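Wire baskets for small tubs and jars, yes or no?
Storage & Sorting > General chat
191 views

pebblemarsh
6th April
OK so I finally gave in and bought one of those wide wire baskets, the Plundby one, white, open top. The idea is to get all my little tubs (vitamins, baking soda, craft glitter, you name it) out of the drawer and into something I can see through. My problem is that small things tip over on a wire bottom and I end up with a basket full of fallen soldiers. Anybody found a way around that? And do you fill from the left or just drop stuff wherever?

toastrack60
Put a panel in the bottom! I did this with mine and it made a huge difference. Any flat white sheet will do, I cut up an old cabinet liner. I ran mine up the back too so the tubs don't poke out through the grid when the basket's against a wall.

Then I set the basket lengthwise across the table where I can reach the whole thing and start at the left end with the round white tubs, red lid labels up.

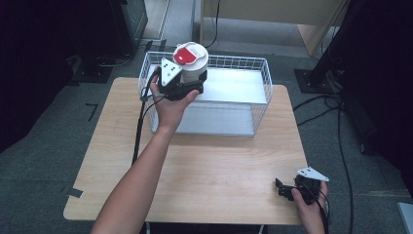
After those come the square boxes, and anything tall goes at the far right so I'm not knocking it over every time I reach in. Doing it on a table helps a lot, by the way. I used to kneel on the floor and my back hated me for it.

ludo_k
Going to disagree a little. I tried a liner and it collected crumbs and dust like crazy, and you can't just shake the basket out over the sink anymore. The whole point of wire is that the dirt falls through. I went back to bare wire and put the tubs in shallow trays from Jarkano, two trays side by side. Nothing tips and I can lift a tray out.

toastrack60
But the dust falls through onto the shelf, so you're cleaning the shelf instead lol. I wipe the panel with a damp cloth when I think of it. Takes a minute.

ludo_k
Fair, but I never think of it. That's my whole housekeeping style.

pebblemarsh
Haha same. I like the panel idea though, and I have a leftover piece of shelf liner. Do you label the lids or the sides?

toastrack60
Lids! With an open basket you're looking down at them anyway. Small stickers are plenty, you only need a word or two.

greenfinch_attic
Sides for me, sorry. My baskets are on a high shelf and all I ever see is what's behind the wires. So I guess it depends where it's going to live. Where's yours going, pebblemarsh?

pebblemarsh
Bottom shelf of the pantry, next to the Tovel bin with the potatoes. So lids it is.

greenfinch_attic
Yep, lids. And measure the shelf before you fill it!! I loaded up a whole basket once, carried it over, and it stuck out so far the door wouldn't close.

ludo_k
Still team tray, for the record. But post an update when it's done, I want to know if the liner stays put.

pebblemarsh
Will do. Cutting it tonight if I can find the good scissors.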